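27 Apr 2022
By Elsie Hoani

4. Setting up the Zunar scoreboard (home games, Condville)

1. Battery in first, then mast. Click = locked.
2. Raise mast. Two people, no exceptions.
3. Switch on, wait 30 seconds. Display shows 00:00.
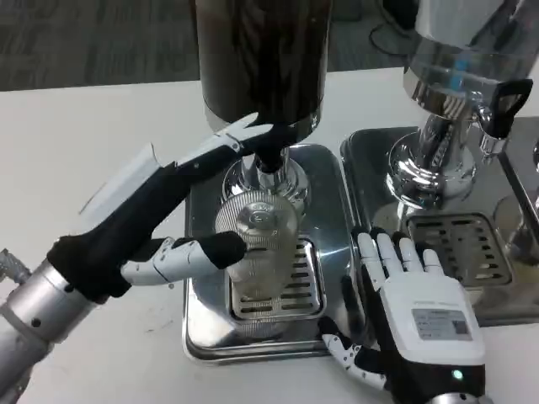 Clear cup under the dispenser spout.

4. Pair the handset. Hold SYNC till it beeps twice. No beep, go to channel 26 and try agian.

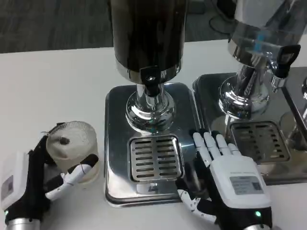
CAUTION: handset is not waterproof. Scorer's bench only, lid closed at halftime. Drinks go on a different table, and that includes short wide cups like the frosted one in front of the steel dispensers. Replacement handset is $295.

5. Enter team names. Home side first. Cullinane fits, Zorkunwood needs shortening to ZORK.

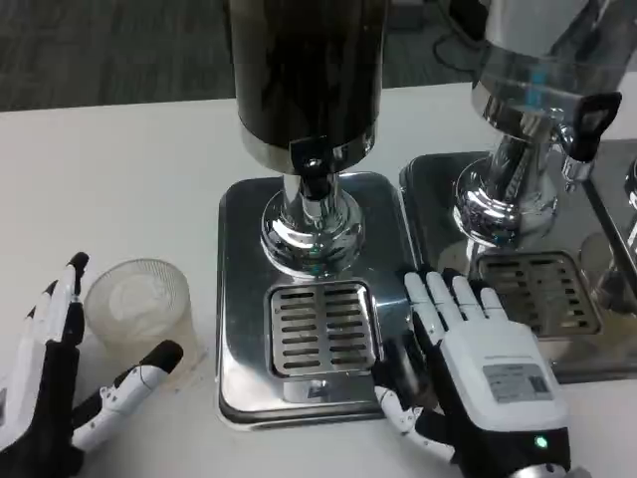 Left dispenser, black tap lever at the front.

6. Set half length, press SAVE. Clock wont start without it.

NOTE: added time is manual. Ref signals, you key it in.
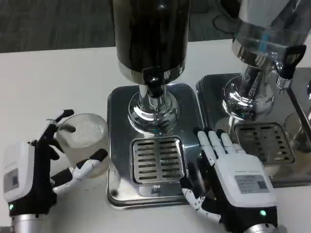

7. Full time: write down the score BEFORE powering off, memory clears. Mast down, battery on charge. Error 152 = flat battery. Anything else, Mwajuma Mohamedi.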